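Unit 7: Teaching a Task by Hand and by Remote Control

Course notes, Introduction to Robot Learning
Parska Technical College

Reading for this unit: chapter 12 of the course text, first half only. Bring your lab notebook. The lab part of the unit uses the Mamley arm and the Vitlow control software you set up in Unit 6.

7.1 Two ways to show a robot a task

In the last unit the arm followed points we typed in. That is fine when every part sits in the same spot every time. It gets slow and brittle as soon as things move. In this unit we stop writing the path ourselves and record it from a person doing the task.

Hand guiding. You put the arm in its soft mode, take hold of it near the wrist, and move it through the task. The joints report their angles as you go and the software stores them. Your own hands feel the weight of the arm and the contact with the table, so pressing and wiping tasks are easy to show this way. The drawback is that your hands and sleeves get into the view of the cameras. If you plan to train on the pictures, you will often have to guide the arm once, save the path, clear out of the way, and play it back while the cameras record.

Remote control. You stand back and drive the arm with a second device. In our lab this is the small leader arm; other labs use a hand controller or a 3D mouse. The cameras record while you drive, so one pass gives you both the pictures and the motion. You lose most of the sense of touch. New operators tend to press too hard on the table or close the gripper too early.

Neither method is better for everything. For the pick tasks in this course we use remote control. For the wiping task in Unit 8 we go back to hand guiding.

7.2 What is stored

A recording of one attempt is called an episode. Each time step in an episode holds the joint angles of the arm, the opening of the gripper, the command sent by the operator, and one picture from each camera.

Keep the measured position and the commanded position apart in your head. The arm always lags a little behind the command, and when it touches something the two can be far apart. In Vitlow they are saved in separate columns. Students mix them up every year and then wonder why the trained arm closes its fingers on air.

The command is what the policy learns to produce. The pictures and the measured state are what it gets to look at.

7.3 The wrist view

The wrist camera moves with the gripper, so the fingers stay in its view while the background changes. It shows the last part of a reach much better than a fixed camera, which is often blocked by the arm itself.

It can also mislead you. A finger between the camera and the object hides part of what you are trying to grasp. Scissors are a good case: the handle loops may be in plain sight while the blades are under a finger. From one picture you can't tell how high the finger is above the counter, so check the side view before you lower the arm.

Polished counters add a second difficulty. A curtain or window behind the work shows up in the surface as pale streaks, and these shift as the camera moves. Leave them in. The policy will meet the same streaks when it runs.

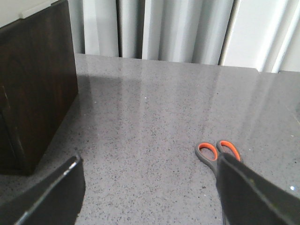 7.4 Recording a pick: procedure

1. Check that the stop button is within reach of the person who is not driving.

2. Move the arm to the home pose and open the gripper fully.

3. Place the object. Change its position and angle between episodes, and stay inside the taped area on your lab's work surface.

4. Start the recording, then begin to move. Leave a short still period at the start.

5. Bring the gripper over the object at a steady pace. If a finger is on top of the part you want to grasp, back off, turn the wrist and come in again.

6. Line up so that the part to be grasped is between the fingers. Lower, close, and wait for the gripper reading to settle.

7. Lift straight up, hold, and stop the recording.

8. Mark the episode as good, corrected or failed before you start the next one.

"Corrected" means you made a mistake, recovered and finished the task. Keep these. A policy trained only on clean attempts has never seen how to get out of trouble. Failed episodes are kept too, in their own folder, and are left out of the first training run.

7.5 How many episodes

For the lab, each pair records 12 good or corrected episodes. This is enough to practice the procedure and look at the data, and too few for a reliable policy. The shared course set, named Halás, has 1,000 episodes from earlier classes, and you will train on that in Unit 9.

Switch drivers halfway through. People drive differently, and you should see this in your plots.

7.6 To hand in

One plot of commanded and measured gripper opening for a single episode, with the moment of closing marked. One corrected episode, with 2 or 3 sentences on what went wrong and how the driver fixed it. Reports are due at the start of the Unit 8 lab.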